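Drustley Allotment and Garden Society
Minutes of the April meeting, held in the small room behind the library, 7.15 in the evening

Present: 29 members. Fergal Breathnach was in the chair. The minutes were taken by the secretary.

Apologies were received from two members of the lower plots.

1. Minutes of the last meeting
The minutes were read and accepted with one correction. In item 4 it was written that the path by the Hegarty field is closed. It should say that the path is closed only to cars. The secretary is sorry for this mistake.

2. Water
The chair informed the members that the water was turned on again after the winter. The tap near the upper gate is leaking at the joint and it was agreed to ask the plumber for a price. Until then, members are asked to close this tap fully and not to leave a hose on it during the night.

There was a long discussion on the filling of water tanks. Some members think that the people with plots close to the tap take too much in the dry weeks. Other members said that the pressure is weak at the far end and it would not help to make a rule. No decision was made. The matter will come again in the next meeting.

3. Seed order
The common seed order came to 283 pounds. The potatoes have arrived and can be collected from the shed. The onion sets are delayed at the supplier. Two members received broad beans of the wrong variety and these will be exchanged.

It was asked if the society could order earlier next year. The chair agreed that the list should go round before Christmas.

4. Protection from frost
A member of the upper plots spoke about the cold nights of the last weeks, in which many early plants were lost. She recommends to cover young plants in the evening with fleece or old bed sheets, and to take the cover off in the morning before the sun is strong. The cover should not lie directly on the leaves.

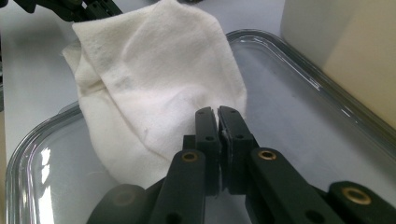
It was asked whether plastic sheet is also good. The answer was that it can be used over hoops, but where it touches the plant the frost will go through. Several members have old sheets at home which they do not need, and these may be left in the shed, clean and folded, on the left shelf.

5. Summer visit
Two places were suggested, the walled garden at Sendar and the nursery in Doltora. Sendar is nearer, but the café there is closed at present. After a show of hands the visit will be to Doltora. The date is not fixed. Members who can offer a seat in their car should write their name on the paper in the shed.

6. Any other business
The wheelbarrow with the green handles is missing from the shed. Whoever has borrowed it is kindly asked to bring it back.

The question of bonfires was raised again. The present rule stays as it is: no fires before 6 in the evening, and none when the wind blows towards the houses.

The meeting was closed at 8.50. The next meeting will be in the same room.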